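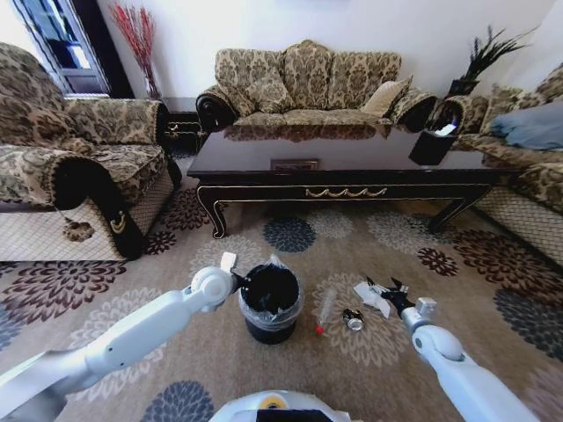 2 min read

Filed under: Manipulation > Data & Demos

Trash pickup demos, is 300 enough?

patchcord_lou
7/23/19
Setup is a living room, two arms, one lined bin on the rug. Task is "put the trash in the bin." Trash so far is a tissue, a crushed can and a clear plastic tube with a red cap. Dirk Kramer on our side wants 300 teleoperated demos in this one room before we train anything. I say we stop at 162, which is what we have, and move to another room. Opinions?

mirefoot
My opinion is that neither number matters if it's the same three things every time. You'll get a policy that knows your tissue.

patchcord_lou
We re-crumple the tissue.

mirefoot
OK, so it knows your tissue in several moods. Does the can move? Does the bin?

patchcord_lou
Can moves. Bin stays near the left gripper, mostly. Operators like it there.

benchgrind
Disagree with mirefoot a bit. Narrow is fine for a first pass. We did 600 demos of one drawer at Skuvdale and it was worth it just to find out our timestamps were garbage. I'd rather find that out on one rug than on ten.

mirefoot
You needed 600 demos to check a clock?

benchgrind
We needed somebody to look, and nobody looked until 600. Fair point.

Tallow_R
That rug worries me more than the count. Big dark flowers, pale flowers, and a white tissue on top of it. If the pale blooms get read as paper you'll be watching the right arm pinch carpet all afternoon. Also a clear tube on a pattern is about the worst thing you can hand a depth sensor. What's your grasp rate on the tube?

patchcord_lou
Operators get it. Trained policy, no idea yet, see above. Dirk says the busy rug is good because it's hard.

Tallow_R
Hard once is just one hard rug. People say "diverse" when they mean "cluttered" and I've stopped believing it.

kestrel_ave
There's a second basket up on the coffee table, black, with white paper or something sticking out the top. Is that a target, a distractor, or did it get left there? Because "the bin" has two answers in that room and I'd want the label to say which one.

patchcord_lou
The floor one. It isn't in the task text.

kestrel_ave
Put it in the task text.

mirefoot
Seconded. And are you keeping the failed ones?

patchcord_lou
Tossing them. Van Dijk guidelines say clean demos only.

mirefoot
Then your 162 is how many attempts, really? Dropping the can and picking it up again is the part I'd pay for.

benchgrind
Half agree. Keep the recoveries, toss the ones where the operator gives up. A folder full of quitting teaches quitting.

patchcord_lou
I'll ask Dirk. He's going to say 300 again.

Tallow_R
Ask him where 300 came from.

Recent in Data & Demos
Murkwood logger drops the last second of every episode
Bin liners, static and the gripper that won't let go
Trestent wrist mounts: 87 hours in
Who relabels your task text?
September meetup, remote only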